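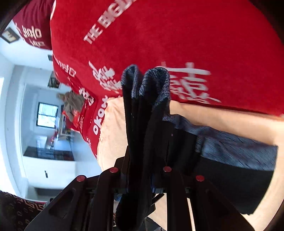
Folded black and grey garment held upright, with more black and grey fabric spread on the seat of the red sofa.

Brarkside Laundry Folding Set

README, last revised in December

What this is

Brarkside is a set of images of clothes being folded and sorted in living rooms and bedrooms. It covers the part of the washing that happens after the drying: clothes spread on a sofa or bed, picked up, folded, put in piles. There is no ironing in it, and no hanging up.

The set holds 2,664 images from 10 homes. Each home has its own folder, and inside that the images are grouped by sitting. A sitting is one load of clothes, from the first item to the last, and the longest ran to 35 minutes.

Folder layout

homes/ – one folder per home, named by a short code
labels/ – one text file per sitting, same name as the sitting folder
garments.csv – the list of garment types and their codes
surfaces.csv – the list of surfaces and covers
README – this file

Garment labels

Every image has a label for the main garment. We kept the list short on purpose. Early on we had separate codes for jumpers, cardigans and sweatshirts, and the people labelling could not agree on them once an item was folded, so they now share one code (knit_top). Where the type can't be told from the image, the label is "unknown" and only the colours are filled in. Please don't treat "unknown" as a fault in the file.

Colours are given as a main colour and a second colour. Heathered and speckled cloth is labelled by its overall shade, with "mottled" in the texture column. Black with heathered grey comes up often and is worth checking by eye, as the two run together in the folds.

Fold state takes one of 4 values:

flat – spread out, no fold made
part – at least one fold made, edges not yet together
folded – a finished fold, lying down or held
bundle – gathered or crumpled, no clear fold

A garment held upright can sag into pleats and loops even when it was folded neatly beforehand. We label these "folded" if the layers still lie together, and "bundle" if they don't. Murray Leclerc went back over the borderline ones, and his decisions are marked ML in the notes column.

Surfaces

Sofas are split into seat and backrest, with a column for each, because many have a plain cloth over the seat and a patterned fabric behind. Beds have one column only. Floors and tables appear in two homes, Palluneck and Avley, and are coded "other".

Known problems

Lint and small specks show up on dark clothes. They have not been retouched. Do not read them as part of a pattern.

Some images are turned on their side. The labels do not depend on which way up the image is, but anything you work out from position will.

Socks are under-represented. Nearly every home did them last, and several sittings stopped before then.

The Després folder has two sittings with the same number. They are different loads; the second has a "b" at the end.

Corrections

Send label corrections to Kwadwo Owusu with the home code, sitting number and file name. A line saying what you think the label should be is enough. Changes go into the next revision and are listed in changes.txt, which starts from that revision.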